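Tillesside sorting table returns to Plotley hall for its second winter

The Tillesside sorting table is back in the side room of Plotley hall this February, and if you have a drawer at home that no longer closes (and most of us have at least one), you are warmly invited to bring it along, contents and all.

For anyone who missed it last year, the idea is a simple one. You carry in your tangle of string, tape, pens, buttons and odd keys, tip it out on a table, and spend the morning putting like with like in the company of neighbors who are doing the very same thing. There is coffee from 10 in the morning, and the room stays open until the last person has packed up, which last winter was well past lunch!

The table was started by the Wornero Household Club, which has been lending out tools, cake pans and sewing things in this part of town for longer than many of its members can remember. The club's lending list now runs to 821 items, and it was the trouble of keeping all of those in order that first got people talking about drawers and boxes and where on earth to put the tape.

Meng, the housewares store by the bridge, has given 40 secondhand containers to get things going this year, and they can be taken home for a small donation to the hall roof. Please bring your own if you have them, with lids if the lids can be found.

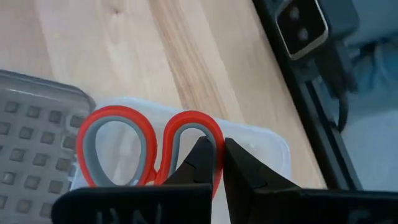
Home & Neighborhood

A gray container with a grid of little square holes and a flat, frosted white one have their place on the wooden table, along with scissors with orange-red and gray handles. The club suggests open-sided containers for things you reach for every day, and shallow ones for papers, labels and anything else that likes to lie flat.

Admission is $2, and children come in free. The side door on the garden path is the easier one if your arms are full. Leftover items in good shape can go on the swap shelf by the coat rack, but please take broken things home again, as the hall's trash cans are small and fill up fast.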